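Section 4: Setting Up the Breakfast Table

Now for the fun part! By this point you have your Flostard table put together and wiped down, and it's ready for its first breakfast. Set it up once with care and you'll be able to do it half asleep by the end of the week.

Before you begin
Clear the tabletop completely. Check that the outlet you plan to use is within 36 inches of the back edge. Do not run an extension cord across the seating side.

1. Unroll the Godance woven placemat and lay it near the front of the table. If the rings won't lie flat, turn it over and leave it overnight under a few heavy books.

2. Put the toaster toward the back with the levers and knobs facing you. Leave at least 4 inches of open space between it and the wall, and don't plug it in yet.

3. Set the bowl on the placemat. Any color is fine, but we love a soft blue against pale wood. The plate can overlap the placemat a little, so don't fuss over it.

4. Stand the cereal box where you can reach it easily from your chair. Tall boxes are steadiest on the table itself, off the weave.

5. Add fruit in a clear bin. The Lawal bin from the starter set holds enough for a few mornings, and it's so cheerful to see a red apple first thing!
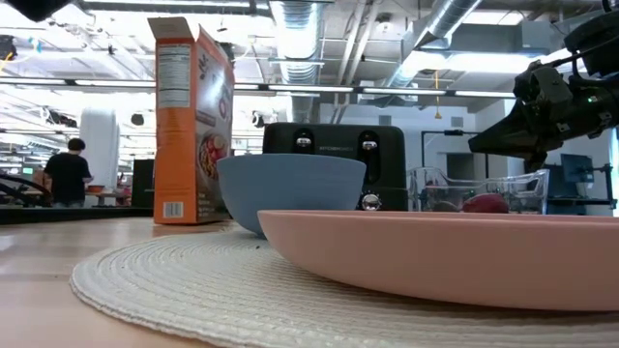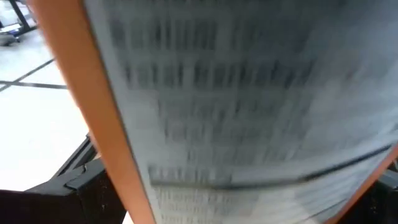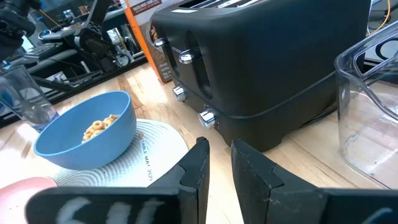 6. Pour the cereal before you start the toast. Fill the bowl no more than halfway, then fold the box flaps down and move the box well clear of the toaster.

7. Plug in the toaster. Run it once with no bread in it, with a window open, if it's brand new.

CAUTION: Never drape a towel or a placemat over the toaster, even when it's off. Unplug it and let it cool before you clean underneath.

NOTE: The placemat is spot clean only. Shake it out over the sink and dab spills with a damp cloth. Milk should be dealt with right away (trust us on this one).

NOTE: If you bought the larger Fletier top, there's plenty of room for a second setting. Repeat steps 1 and 3 on the other side, and share the fruit bin.

Replacement placemats and bins are listed under part 132 in the back of this guide. For folding the table away after breakfast, go on to Section 5.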